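Compliance belongs in the pad

Most of the comparison sheets I am sent for hand-held grippers lead with closing force and jaw travel. Both are easy to measure and print well in a table. For soft goods I think both are close to useless, and I would like test benches to stop leading with them.

My own bench is at the Grolalville workshop. Over January I ran two finger sets on the same pair of hand-held units, under the Jumix controller, with Sustard handling the pose logging. The first set had bare printed pads. The second had a foam facing. Each set did 30 passes on a list of rigid parts and 70 on fabric. On rigid parts I could not separate them. On fabric the difference was plain by the end of the first morning. The bare pads needed the operator to come in square to the cloth. The foam tolerated a poor approach angle and let the operator get on with the job.

The usual reply is that more force solves this. It does, up to the point where a seam or a stiffened edge is trapped between the pads and the whole item starts to turn about that line. A hat is a good test for this reason. The brim is stiff and flat, the crown is slack, and the two meet at a seam. A gripper that copes with one often mishandles the other. I have seen force figures doubled with no change at all in how a crown hangs once it is off the table.

The second complaint concerns cameras. A view from the tool tells you a great deal about contact and very little about where the rest of the cloth has gone. A view from head height has the opposite fault, and loses the contact behind the operator's own hand. The Kubíček scoring method, which we used until last year, takes the tool view alone. Of 3942 clips scored that way, 396 had to be scored again when the overhead recording was put beside them. The errors were mostly in one direction – a firm pinch marked as a good grasp, with the item badly presented for the next step.

I would therefore ask for three changes to the standard sheet. Report the pad material and its condition, including lint, which changes the friction of foam more than suppliers admit. Report results on at least one item with both stiff and slack regions. Score from two views, and publish both. Closing force can stay, at the bottom of the page.

None of this is expensive. Foam facing is cheap and wears out quickly, and I accept that a pad which has to be replaced is a nuisance on a production line – but a bench is there to find that out, and a sheet that omits the pad cannot. 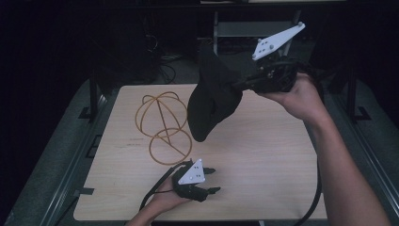
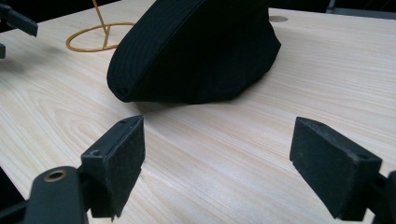
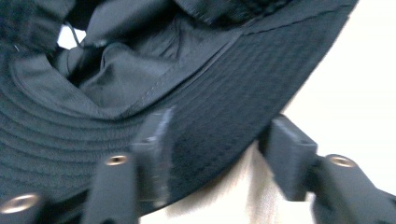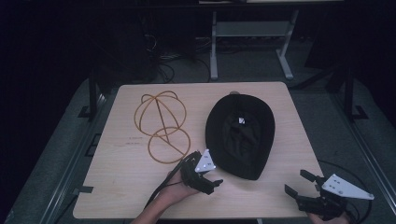 Headwear work with the hand-held grippers: head-height views first and last, tool views second and third.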